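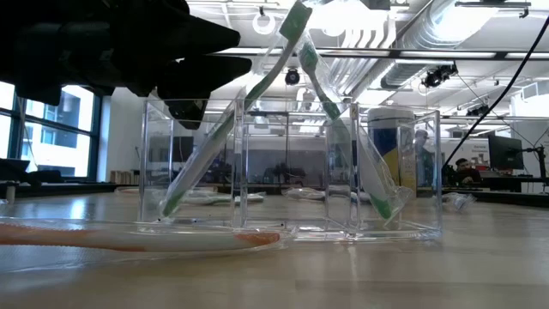

Two sleeved toothbrushes in the three-compartment acrylic organizer.

Wednesday, August

Seal strength on the Rikatico film, second roll. Samples cut 20 mm wide across the end seal, pulled at room temperature on the small tester. Grips reset to the short gauge length after the first strip slipped. That strip is discarded and not in the table.

Roll 1 (last week): mean peel force 966 g.
Roll 2 (today): mean peel force 834 g.

Same jaw temperature setting, same dwell. The drop is larger than the spread inside either roll, so I don't think it is cutting error. Most of the roll 2 strips peeled cleanly at the interface. Roll 1 mostly tore in the film next to the seal.

Checked the jaw with the contact probe at 2:40 pm. Left end reads 11 degrees below the right end. Yareli had the left cartridge heater out on Monday and the thermocouple may not be seated all the way. I did not log which end of the jaw each strip came from. Strips from now on get marked L, C or R with the film pen before cutting.

Nazmiye asked whether roll 2 is the same sealant layer. The Udico delivery note gives the same product code but a different lot. I wrote to Erdem for the lot sheet and have no answer yet.

To do:
Reseat thermocouple, let the jaw soak for a full half hour, probe both ends again.
Repeat roll 2, marked strips.
Repeat roll 1 from the leftover core if there is enough width.
Hold the Itevholm samples until both repeats are in.

Tester load cell zero drifted slightly over the afternoon. Re-zeroed before each set.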